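Folding order for the November wash

Posted in Laundry and Storage

The drying room reached 68 per cent relative humidity by four in the afternoon, so I left the cottons on the rack and started with the heavier cloth. These notes cover the grey garments only. Shirts are dealt with in the earlier post on sleeve length, and nothing in that method has changed apart from the shelf.

For anyone who hasn't read the previous entries, the storage is a Cistatby shelving unit with adjustable supports. I have it set to 4 shelves. The supports move in fixed steps, and the step is slightly too coarse for what I want. With the second shelf on its lower setting, a stack of folded trousers clears the shelf above by enough to get a flat hand in. One step higher and the stack touches. I spent some time last winter looking for a spacer to split the difference and didn't find one. The lower setting stays.

The other fixed quantity is the folding board. Mine is a piece of hardboard cut from the back of an old Jorow cabinet, 700 mm on the long side, edges sanded and then waxed. I tried it unwaxed for a month and it caught on knitwear. The wax needs renewing twice a year. Candle stubs are fine for this, provided they are white.

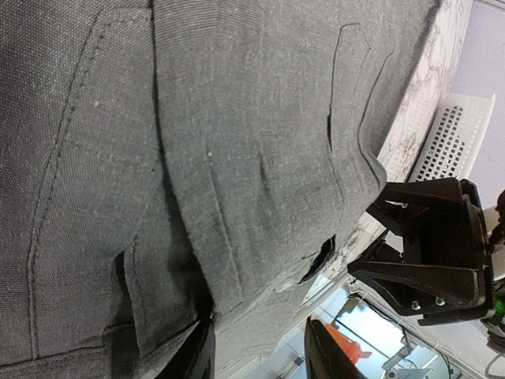

Thick woven cloth does not fold where you tell it to. It folds where the construction allows, and that usually means next to a line of topstitching, where the layers are doubled and the edge is stiff. If you put the fold on the seam itself you get a hard roll which springs open again on the shelf. If you put it a finger's width to one side, the cloth lies down. On the grey one the stitching curves along the panel for a long way, with a soft ridge of cloth running parallel to it and a deeper fold to the right of that. The deep fold is the one to take out first. Hold the cloth at both ends of it, pull lengthways until it flattens, then lay the panel on the board and smooth outwards from the stitching. Smoothing towards the stitching pushes the slack up against it and the ridge gets worse.

Pockets come next. An open pocket adds thickness in one place, and in a stack of several garments the thick places line up and the whole thing leans. Put a hand inside, push the bag flat, withdraw the hand and close the edge with the thumb. Flaps go down before folding. A flap that has been folded under for a few weeks will keep the crease through a wash, and steam removes only part of it. I check for tissues at the same stage, which is too late to be of much use, but I have never managed to do it reliably before the machine.

Lint is more visible on mid-grey than on either black or pale cloth, even when the weave is flecked. I use a Gudeta brush, the short-haired one. The long-haired version moves the lint about and leaves it on the surface. Brush with the board underneath and work in one direction. For single specks, a fingertip pressed down and lifted is quicker than fetching anything. Adhesive rollers work, but they leave a slight tack on wool blends that collects more lint within the week, so I stopped buying refills.

The folding sequence for trousers is legs together, inside seams matched, seat tucked in to make a straight edge, then thirds from the hem. For jackets I fold only if there is no hanger free. Shoulders are turned one inside the other, sleeves laid straight down the body, and one fold across the middle, well below the pockets. A fold through a pocket is the most common fault I find when I go back to a shelf I did in a hurry.

Stack height matters more than I used to think. The lowest item in a tall stack takes a sharp crease from the weight, and the heavier cloths are the worst. I now stop at 174 mm, a figure arrived at by measuring the tallest stack that came off the shelf without needing the iron. Thinner cloth will stand more. Denim I have not tested.

One change to the setup since the last post: the scented sachets from Flallia have gone. They did nothing measurable and the paper left a faint yellow rectangle on a pillowcase. I have replaced them with plain cedar offcuts, sanded, one at the back of each shelf and not touching the cloth.

Humidity in the room was lower again by late evening and the cottons were dry enough to bring in. They are in the basket. The sheets need the long table and will have to wait until it has been cleared. I also need to look at the second shelf again, where one of the supports has started to sit lower than its partner.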